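Soltani Home Brings Its Two-Tier Countertop Shelf to Kitchens That Never Seem to Have Enough Room

Small black metal shelf joins the Ulport pantry range in May, with a free jar-filling morning at the Prorndale store

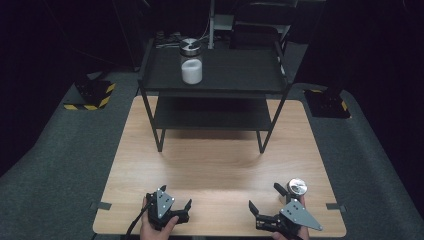 PRORNDALE — Anyone who bakes at home knows how the flour ends up behind the rice, the sugar ends up behind the flour, and the baking soda goes missing until you have already bought another box. Soltani Home, the family-run housewares company that has been selling kitchen storage in Prorndale for 16 years, is happy to announce a new piece for the people who live with that cupboard (we count ourselves among them). The Ulport Two-Tier Shelf is a slim black metal stand made to sit right on a table or countertop and keep everyday jars where a hand can find them.

The shelf has an upper level for the things you reach for all day long and a lower level for whatever you would like to tuck away underneath. It stands on thin legs, so it doesn't feel heavy in a small kitchen, and the dark finish looks especially nice against pale oak and other light woods, which a good many of our customers have told us they are living with these days. It goes together without tools, wipes down with a damp cloth, and can be moved from the counter to the dinner table and back again whenever the mood strikes.

"My mother kept her sugar in a glass jar by the stove for as long as I can remember, and if you moved it two inches she knew," said Firouzeh Jalali, who founded Soltani Home and still chooses every item in the pantry range. "I wanted a shelf for that jar. I didn't want something with wheels and hooks and a drawer that sticks. I wanted a place to put the sugar, and then a second place under it for the bowls, and I am so pleased with how it came out that I have one at home and one in the office, where it mostly holds tea."

The Ulport shelf was designed with clear glass jars in mind, the kind with metal lids that are so handy for flour, sugar, salt, cornstarch and all the other white powders that look exactly alike the minute they leave their bags. Soltani Home's Cinico jars, which come in four sizes, all fit on the upper level with room to lift the lid off and get a scoop inside. Each jar now ships with a sheet of 51 paper labels, including several blank ones for families who have their own names for things.

Nima Shirazi, who looks after product development at the company, spent the better part of last winter trying the shelf out in customers' kitchens, and he is the first to admit that the original version was too tall. "It was a lovely shelf and it did not fit under a single cabinet on my street," Shirazi said. "We brought the height down, and then we brought it down again, and we widened the top a little so you can set a lid down beside the jar while you measure. People kept balancing the lid upside down on the rim, me included, and that's fine too, but it's nice to have the choice."

The first production run is limited to 3000 shelves. They will be sold at the Prorndale store, through the Soltani Home mail-order catalog, and at independent kitchen shops that already carry the Ulport range. A matching liner for the lower level will follow later in the year, once we have settled on a color, a discussion that has been going on for quite a while now.

To welcome the new shelf, the Prorndale store will open early on a Thursday in May for a jar-filling morning. Doors open at 9 a.m., and the coffee will be on. Visitors are invited to bring their own clean, dry jars from home and fill them from the bulk bins of flour, sugar and salt, and the first 200 guests will take home a small Cinico jar with our thanks. Staff will be on hand to talk through pantry layouts, and anyone who brings a snapshot of a crowded cupboard will get friendly advice and no judgment at all! Children are welcome, though we do ask that the scoops stay with the grown-ups.

About Soltani Home
Soltani Home makes and sells storage for kitchens and pantries, including the Ulport range of metal shelving and the Cinico line of glass jars. The company is based in Prorndale, where its store is open six days a week.

Press contact
Nima Shirazi, Product Development, Soltani Home, Prorndale
Review samples of the Ulport Two-Tier Shelf are available to home and food writers on request.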